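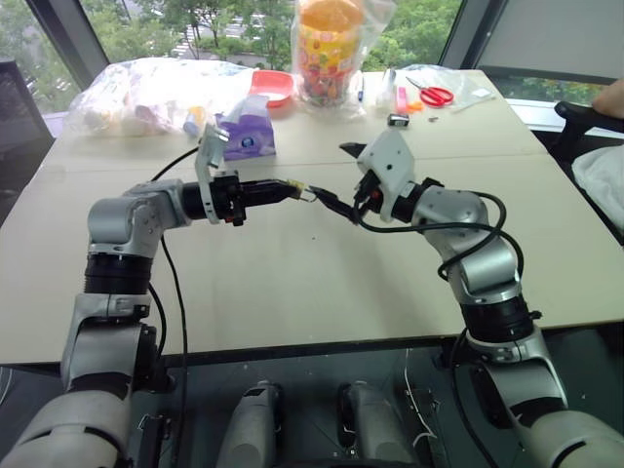
Two grippers over a light table, with a small yellow object between them.

How to letter a comic page by hand

Write your script in full before you draw any balloon. Many beginners draw the balloon first, and then the words do not fit inside.

Rule your guide lines with a hard pencil. I use Jorolen paper, and a pack lasted me from March until almost 900 words of dialogue were inked. Leave 2 mm between the lines.

Write the words in pencil, from the middle line out to the top and the bottom. Ink them, and only then draw the balloon around them. The tail should point to the mouth of the speaker, but stop before it touches the face.

Let the ink dry before you erase the pencil.

Updated December 2021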